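From: Deirdre Tully
To: small-rooms list
Subject: Re: Re: Patterned walls, did anybody regret it?

Jyoti Bhatia wrote:

> Hi all, long time reader, hardly ever post. We finally have the keys
> to the back half of the house and the room I want to use for sewing
> and reading has one window, one wall that is brick, and three walls of
> the saddest beige you ever met. I would love a bold pattern on the
> window wall but my sister says I'll be sick of it by April and that
> it'll make the room shrink. Has anyone gone big on pattern in a small
> room and lived with it for more than a year? Also how on earth do you
> do the bit around the window. And does anyone know if Gustulham paste
> is still being made?
>
> Jyoti

Hi Jyoti, and welcome out of hiding!

I have done this. Twice, if you count the bathroom, and I don't like to count the bathroom. So take what follows as coming from somebody who has made most of the mistakes already and paid for them in paper.

First, your sister. Tell her the shrinking thing depends on the scale far more than on the color. Our hall had a tiny sprig print when we moved in, very pale, very polite, and it felt like walking through a sleeve. I put up a big trellis in dark green and the hall got bigger. I can't explain that to you properly but Kazimiera Krajewska (are you still on the list, Kaz?) stood in it and said the same thing before I'd opened my mouth. Small patterns make your eye work. Big ones you read once and then you get on with finding your keys.

Second, diagonals. People get scared of them and I was scared too. What a diamond does do is show up every crooked thing in the house. My ceiling drops toward the street side and I never knew until I had a row of points marching along under it, each one chopped a little shorter than the last. I lay in bed and looked at that for a whole winter. If your ceiling is out, start your layout from the middle of the wall at eye height and let the top and bottom fall where they fall. Don't start from the ceiling. Please don't start from the ceiling.

Diamonds on a window wall, with brick next door:

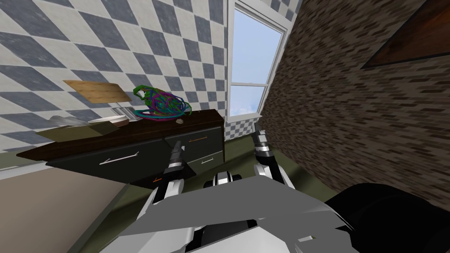
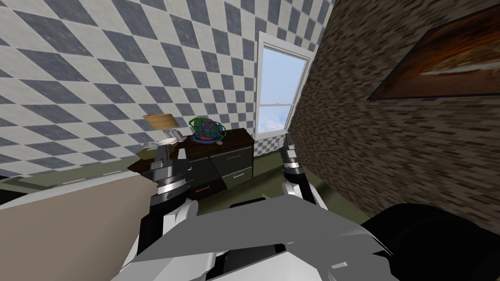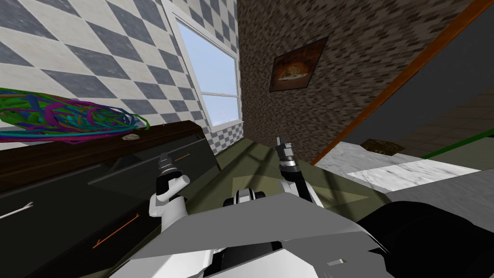 Now the window. You want to work out where the pattern lands on both sides of it before you stick anything at all. I cut a few pieces out of newspaper, drew the repeat on with a fat marker, and taped them up for a weekend. Everyone made fun of me and I was right. The skinny piece under the sill is the one that gets you, because by then you're tired and you think nobody will look down there, and then you put a chair by the window and you look down there for the rest of your life. Cut that piece before the big ones while you still have some patience. Same with any thin strip running into the corner.

Where the pattern meets the brick, do not try to follow the brick. I tried. Brick is lumpy and the edge comes out looking chewed. Leave yourself a straight line, run a narrow bead of flexible filler down it in the color of the lighter part of the pattern, and walk away. Ekene Afolabi did his with a strip of painted wood and that looks lovely too, but he owns a proper saw and I own a bread knife.

On colors, I'd go quieter than you think with a brick wall in the room. Brick is already about nine colors if you stare at it. I'd pick up a gray or a dull blue and something off-white and stop. My first go had mustard in it. We don't talk about the mustard.

Gustulham paste: I haven't seen a tub in ages and the hardware place by me stopped carrying it. I moved to Follarex, the one in the white bucket, and I like it fine. It gives you longer to slide the piece around, and you will be sliding. One thing though, stir it again after lunch. I didn't and the afternoon half of my hall has bubbles.

Money, seeing as you'll ask sooner or later. I spent $500 on the hall all in, and that was with buying too much on purpose. Buy too much on purpose! Get three extra rolls from the same batch and write the batch number on the inside of a cupboard door. Mine was 1558 and when I had a leak over the coat hooks I went to match it, and all they had was 1355, and it was a different green. You would not think it was a different green until you held it up. It is so, so different. The patch lives behind the coats now.

As for being sick of it by April, well, you might be. I was sick of the hall for a month or so in the first year and then I stopped seeing it and now I'm fond of it again. The only one I've really gone off is the bathroom and that's the fish.

Sunita Chauhan had a Buzatu sample book she was passing around the list a while back, with the big repeats in it. Sunita, who has it now? I think I gave it to somebody at the swap but it might be under my stairs. I'll look on Monday when I get the ladder out. If it's there I can mail it on, just send me your address off list.

Oh, and prime the beige first. Some of those old beiges are chalky and the paste just lets go. Rub it with your palm and if your hand comes away dusty, prime it.

Deirdre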